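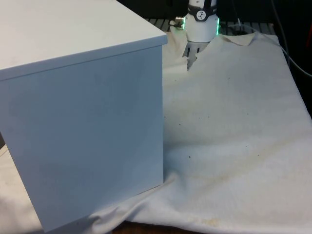 How to trial a cloth-handling arm without fooling yourself

If you run a linen room, a wash-and-wrap shop or any place where people handle cloth all day, someone has probably offered you an arm. The pitch to us was that it would take over the dull part, laying out and wrapping, and leave staff free for "higher value work". I asked what that was at Grestow, where we wash, fold and wrap drop sheets and packing cloths for removalists. I'm still waiting.

What follows is how we ran our own trial in May. It's written for whoever gets handed the job, most likely a supervisor with no say in the purchase.

Before you start

Get a bench nobody needs. The arm wants its own patch and people will resent losing theirs. You also need a plain box, a stack of your real cloths and a notebook.

I mean real cloths. The salesman from Zandidier brought his own, crisp and square and all from one roll. Ours are stained, wrinkled and covered in bits. Put the worst ones in the trial stack and leave them there.

Step 1. Watch a person do it first

Sit beside your best wrapper for a full hour. I sat with Refugio Magaña, and I'd supervised him for years without noticing that he feels each cloth for thin patches as he shakes it out. It isn't in the job description. An arm won't do it unless somebody asks, and you can't ask if you don't know.

Write down every small thing: turning a cloth to find the straighter hem, flicking off grit, putting one aside for mending.

Step 2. Pick one move

Don't trial "wrapping". Trial one move, such as picking up the far edge of a cloth with the box already sitting on it. Spread the cloth, set the box down, and let the arm try for the edge. Flat cloth gives fingers very little to get hold of, so look at how it goes about finding a fold or a raised bit.

Leave the creases in. If you smooth the cloth before every go, write that down as labour, as it's your wages doing it.

Step 3. Log the help

Make two columns, one for goes and one for touches. A touch is any time a person straightens, nudges, restarts or rescues. We did 200 goes, and the touches column was the one the vendor wanted left out of the summary. Keep it in. 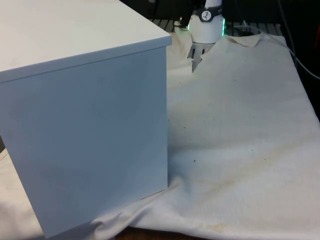
Also log who did the touching. For us it was nearly always Refugio, who was meant to be back at his own bench, and whose own count dropped while he minded the machine. If you only measure the arm, that loss never shows up anywhere.

Step 4. Try it at a bad time

Run a session at 4 in the afternoon, when the floor is loud and everyone's tired. Our morning sessions had the vendor's technician standing by. The late ones had us, a phone number and a printed guide that assumed we'd done the course.

Step 5. Talk about jobs before the results come in

Once there's a number on a slide, people stop asking questions. Njål Eklund, our union delegate, asked early on whether hours would be cut, and got "no current plans" for an answer. Ask for it in writing, with a length of time attached. We got 12 months. I'd have liked more.

Ask as well who gets trained, whether they're paid for it, and whether minding the arm changes their classification. Ours didn't want to talk about that last one.

What I'd say for it

I'm not against the thing. Reaching across a bench all day wrecks shoulders, and if an arm can take some of that reach I'll carry it in myself. A steady helper that holds one edge while a person does the rest might suit us fine. That's a smaller promise than the one in the brochure, and it ought to come with a smaller price.

We've asked for a second trial on those terms, with Refugio choosing the cloths.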